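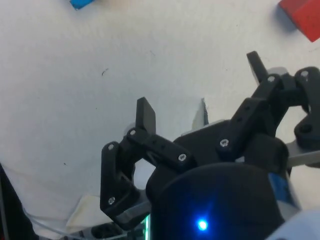
Customer Support Record
Case number: 644
Product: Brunet twin-engine patrol aircraft, plastic assembly kit
Manufacturer: Bamel
Handled by: Boonsong Sangkhawat, Replacement Parts
Opened: 25 January 2018
Status: Awaiting return of parts by customer

Reported problem

The customer states that the left and right fuselage halves do not meet along the top seam behind the cockpit. Both wings have been dry-fitted only. No cement has been applied except to the cockpit floor and the rear bulkhead. The kit was purchased in November from the Retgate store.

Entry 1
Customer was asked to confirm that part 23, the rear bulkhead, was installed with the raised ribs facing the tail. Customer confirmed this and supplied the lot code from the side of the box.

Entry 2
Customer was advised to remove the mold marks from the inner face of both fuselage halves and to sand the edges of the bulkhead with 400 grit paper, testing the fit after each pass. Customer reports that the gap is smaller but still present. The nose and tail now close correctly.

Entry 3
Lot code checked against warehouse records. The right fuselage half in this lot was molded at the Trikoscombe plant before the tool was repaired. Two earlier cases from the same lot describe the same gap. Filler is not recommended, as the panel lines in this area are difficult to restore.

Entry 4
Replacement of the fuselage sprue approved at no charge. Decals and clear parts are not included in the replacement. Customer asked whether the cockpit floor could be removed from the old half without damage. Advised that a new floor will be sent with the sprue.

Action required

The customer is to return the right fuselage half in the prepaid envelope. The replacement will be shipped on receipt. If the envelope is not received within 70 days, the case will be closed and a new request must be submitted.

Related cases: see lot file, fuselage, right.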